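Clear plastic containers with numbers molded into them, can I still recycle or reuse these?

Posted in Kitchen & Pantry, 4 Mar 2025
82 views

tulberg_porch
Hi everyone, I hope this is the right section, I went back and forth between this one and Recycling. I've been cleaning out the low cabinet next to the stove, where I keep all the clear plastic containers I save from the deli and the bakery counter, and the pile has gotten out of hand. Some I've had since last April. While I was sorting I noticed that a lot of them have a row of raised numbers pressed right into the plastic. It isn't the little triangle with a digit in it, which I know about. This is a long string, and on a few of them it looks backward, so I had to turn the thing over and tilt it toward the window to make sense of it. Is that an expiration date for the plastic? Should I be throwing them out after so long? I'd love to keep the good ones for buttons and seed packets, and maybe for leftovers if that's all right. Thank you so much in advance, and sorry for the long post!

Haddad
No expiration on plastic. Toss the cracked ones, keep the rest. Your town's website should say what they take at the curb.

Prumness
Welcome! You're in the right section, and please don't apologize, I once wrote a whole page in here about drawer liners.

I wouldn't read a long number like that as an expiration date. Codes molded into packaging are usually for the manufacturer, so they can tell which mold or which batch a piece came from, and sometimes there's a date worked into it. If yours reads backward, you're most likely looking at it from the other side of the plastic. Flip it over and it should come out the right way around.
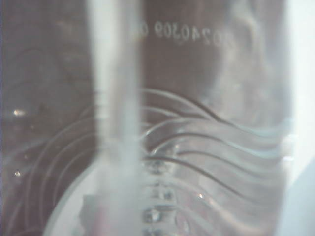 A string that starts with 2024 and goes on like a calendar date may well be one, year first, then month, then day, but I'd still take it as something for the factory's own records. The digit inside the triangle is the one that matters for recycling. A 1 is the easiest to get rid of in most places, a 5 depends a lot on where you live, and a 6 is polystyrene, which my own town won't touch. Look on the bottom first, and if you can't find it there, try the rim or the lid. The grooves and ridges make it surprisingly hard to spot! I lay a piece of dark paper behind mine and that helps.

As for keeping them, buttons and seeds are perfect (do make sure the seeds are good and dry before you put the lid on). For leftovers I'm pickier. The thin, crinkly bakery kind I don't use for food a second time, and I never put them in the microwave or the bottom rack of the dishwasher. The sturdier deli tubs I'll wash by hand and use for cold things until they go cloudy or get scratched up inside.

When I did my own cabinet I matched every bottom to a lid before deciding anything, and whatever didn't have a partner went straight into the bin. That took care of more of the pile than I'd like to admit. The ones I kept are nested by shape in an old Turneo shoe organizer, with the lids standing up on one side, and I can finally close the door.

tulberg_porch
Thank you both! The triangle was hiding up by the rim on most of mine. I've got the buttons in already and I'm starting on the lids tonight.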